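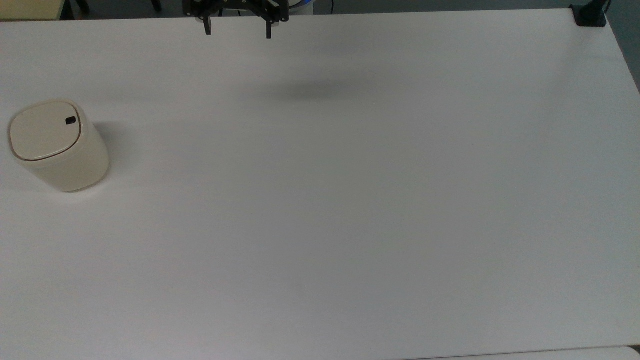 You could have opened it by hand nine times while we stood there, one of the other visitors told me as we filed out of the open day at Wamow, and she was asking why that wasn't in the brochure. She put the same thing to the guide, more politely, and was told that speed was "a tuning matter." I have been thinking about that answer all week.

I went because I was invited, and because my town is being asked to like this company. Wamow wants a longer lease on the old Merex building, and an open day is how you ask. There was coffee. There was a printed floor plan with 7 stations on it, and we were moved from one to the next in groups, with a bell.

The station everybody had come for was the household one. An arm with a two-fingered gripper, a white table, a small cream-colored countertop bin with a push-to-open lid. The task, as announced, was to open the bin, drop something in, and leave it tidy. I watched three tries. On the first the gripper pressed beside the button and the bin slid a few inches. On the second the lid opened, and people clapped. On the third the arm stopped over the table and a young man in a Wamow shirt restarted it while another one talked about August, when the next version is due.

One out of three doesn't bother me. I have burned more dinners than that. What bothers me is the way the one was used. By the time we reached the last station the guide was saying that "as you saw" the system handles ordinary household objects. We saw it handle one household object, once, on a table with plenty of bare space around it. My kitchen counter has a toaster, a bread bag, two sets of keys and whatever came in the mail. I asked whether they had tried it on a counter like that. They were "moving toward clutter."

I also asked how many practice runs had gone into the bin. The answer was around 400, with that same bin, under those same lights. I was glad to get a straight number, and I wish they had printed it. The handout gave a different one, 58 tasks "supported," and when I asked what supported meant I was told it included tasks tested in simulation. So a visitor goes home with 58 in her head, and a small real thing gets lost behind it – a machine that can sometimes find a button.

People who build these arms will say I am being unfair to a young field. Maybe. The engineers I spoke to were careful and a little tired, and they were far more modest than the signs over their heads. One of them said the lid was hard for reasons I found interesting: press in the wrong spot and the bin moves, press too hard and it tips. I would have listened to that for an hour. We had until the bell.

Udum, the other outfit sharing the floor, didn't run a live demonstration. They played a video, speeded up, with the playback rate in small type in the corner. I'd take Wamow's failed tries over that any day, and I told them so.

The council votes on the lease after the summer. The sign-in sheet by the Sfakianakis Street entrance had 305 names on it when I left, and I expect that number will turn up in the application as support. Mine is one of them. I signed for the coffee and a name tag, and I'd like it read that way.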